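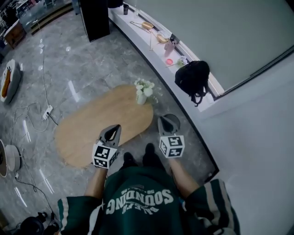
Polished stone floors and low wooden tables: which tips hold up

Every few months the same list of marble tricks goes around again, and I get mail asking which ones are worth trying. My answer is that most of them sell something. Marble is a soft stone that reacts to acid, and once you keep that in mind you can throw out half the advice without testing it.

Vinegar and lemon. No. I don't care how diluted. Acid eats the polish and leaves a dull spot that no amount of wiping brings back. People say they've used it for years with no harm, and then you look at their floor from a low angle with the lights on and there are the rings. Gray stone with a lot of veining hides it better than plain white, so the damage gets found late.

Baking soda paste. It's mildly gritty. Fine on a sink, a bad idea on a high shine. The version with dish soap mixed in leaves a film as well.

"Stone soap." Mixed feelings. I went through a bottle of the Eichhorn one and a bottle of the Posgate, and on my floor I couldn't tell them apart from a drop of plain pH-neutral cleaner in a bucket of warm water. If you like the smell, buy the smell.

What I do: dust mop first, dry, no spray. Then a damp microfiber mop, wrung out harder than you think it needs, and a second pass with a dry cloth. Streaks under ceiling lights are usually leftover cleaner, so try plain water before you buy a streak remover. Grit is the real enemy. A decent doormat saves more polish than any bottle on the shelf.

Along a counter base or a dark kick strip, go by hand. Mops push dirty water into that seam and it dries as a gray line.

Now the table. A light wooden top shows everything, and the usual tip is to rub a walnut on the scratches. It darkens them. On honey-colored wood that can mean a brown scratch where you had a pale one. I'd use a wax stick in the right shade, tried underneath first, or leave it alone.

Mayonnaise on water rings: I did try this, in January, on an old side table. The ring faded a bit. It also faded a bit on the half where I used plain furniture wax, and that half didn't smell like a sandwich.

Flowers on a wooden table need something under the pot. A small ceramic vase can have a rough, unglazed foot that scratches when it gets nudged, and some sweat a little overnight. Stick-on felt helps with the scratching and does nothing for the damp. Cork is better for both. Skip the penny in the water, the aspirin and the splash of soda. Change the water every 2 days and trim the stems.

Felt pads under the table legs too, on marble especially. The Kelel ones I bought had shed by spring and picked up grit, which is worse than no pads. Check them when you mop.

Updated 6th April: a reader in Turthorpe swears by cold tea on wood. I haven't tried it and I'm not in a hurry.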